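Forums > Local Politics > Council Elections > Latis ward

hduda_lena
So Wieczorek has now promised that if his list wins in November, every bus in Zamholm goes free and the parking fee at the Flotosstead lot gets scrapped the same day. Did anybody at the meeting ask him what pays for it? I had to leave early.

gkikas_p
I asked. He said "efficiencies." I asked which ones and he talked about his grandmother for a while.

oldferry
He said more than that, Prodromos. He said the council spends too much on outside consultants and he'd cut that first. I was two rows behind you.

gkikas_p
The consultant line in the budget is 31 thousand. The buses cost ten times that before you put fuel in them. I don't care where you were sitting.

melati_w
Free buses worked fine when I lived in Tokarz. People used them. I don't see why everyone here goes straight to no.

hduda_lena
Melati, Tokarz has a cement plant paying taxes. We have a closed cinema. I'd love free buses, I ride the 10 every day. I just want to see a number written down by somebody who will still be around in spring.

oldferry
And Celina Lis has numbers? Her leaflet says 93 new streetlights and "a fresh start for Latis." Fresh start from what? Her side has had the chair for years.

gkikas_p
No argument there. I wouldn't buy a used bike from either of them.

melati_w
At least she answers letters. I wrote to both in August 2001 about the crossing by the school and only got one reply.

hduda_lena
Did the reply say anything?

melati_w
It said she was looking into it.

gkikas_p
There you go.

oldferry
Is anyone going to the candidates' breakfast? It's around 50 seats and I'd like a few people there who'll ask about the crossing and won't just clap.

hduda_lena
I'll go. Prodromos, bring the budget pages - the real ones, with the fuel in.
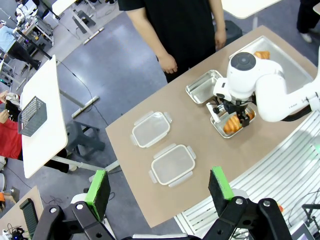 Croissants, trays and a couple of plastic containers.

gkikas_p
I'll bring them. Last time he told me my copy was out of date. It had his signature on it.

melati_w
Fine, I'm coming too, but I'm asking about Tokarz.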